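What we did about queuing in the Girnau canteen

I picked queues because I spend most of my lunch hour in one. The Girnau canteen has two serving counters, one till and a salad bar that sits exactly where everyone needs to walk, and by half past twelve the line goes out of the doors and down the stairs. My first idea was noise in the library, but two other groups had already bagged that, so queues it was!

The plan was simple enough. I'd stand by the tray rack with a stopwatch and write down when a person joined the line and when they left the till. I also made a short questionnaire asking how long people thought they had waited. I handed out 200 of them over 6 lunchtimes in March, and most came back (a few with gravy on them, one with a very nice drawing of a duck).

The pilot was a bit of a mess. I'd forgotten that people let their friends in, so my timings made no sense. Was the friend waiting from when they arrived or from when the first person did? In the end I gave each person their own start time and put a little F next to the pushers-in. I also moved from the tray rack to the window end, where I could see both counters and wasn't in the way of the cutlery. 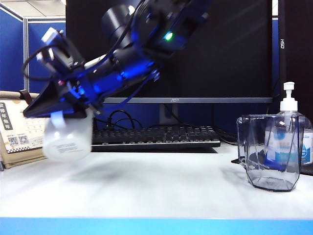
Fig. 1. Plastic cup in the gripper, under blue light.

On to the results. People are terrible at guessing how long they've waited – me included. Those on their own nearly always guessed too high, and those chatting in a group guessed too low. The hot counter felt slowest to almost everybody, but my timings put most of the delay at the till, where people were digging about for their cards with a full tray in one hand. Pasta day was the worst by miles and I've left it in, although it does drag the whole chart upwards.

We tried one change with the kitchen's blessing, a sign at the start of the line saying to have your card ready. I ran that for four lunchtimes. The line did move a bit quicker, but it was also the week half the second years were away on the Pacheco trip, so I can't really claim it was the sign. I'd want to run it again in a normal week.

If I did the project again I'd ask fewer questions (number six was basically number two with different words) and I'd get a second person on the other counter. I'd also eat first.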